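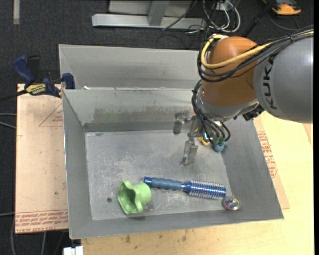
Lucimara Sales asked me whether she really had to redo the whole set when one demo goes bad, and no, she doesn't! Delete the bad one and carry on. With that settled, on to recording.

4. Recording picks by remote control

Before you start, check that the bin is clamped and the gripper is open, above the objects and clear of them. I like to begin every demo from nearly the same height, but don't fuss over it.

4.1 Set the arm speed to 20 percent. You can go faster later (I mostly don't).

4.2 Hold the enable switch halfway and move the hand controller a little. If the arm goes left when you go left, great. If it doesn't, let go and run the alignment in section 2 again.

4.3 Press Record and wait for the beep.

4.4 Pick your object and come down over it slowly. Long things like a hairbrush are easiest if you turn the wrist first, so the fingers close across the handle. A ball in a corner is harder, and I come in along the wall for that.

4.5 Close the gripper, lift straight up, carry the object over to the other bin and let go.

4.6 Press Stop. Keep it or delete it right then, while you still remember how it went.

CAUTION: Never reach into the bin with the enable switch held, even to nudge something an inch. Let go, wait for the brakes to click, then reach.

Note: Pauses get learned too. If you stop to think halfway down, the robot will happily stop there as well, so I delete those.

Note: My first set at Clistmont was 49 demos, and I moved the objects around after each one. Do the same, and tip the cup-shaped ones on their sides now and then.

4.7 When you're done, park the arm and save the set under a new name. Training is in section 5.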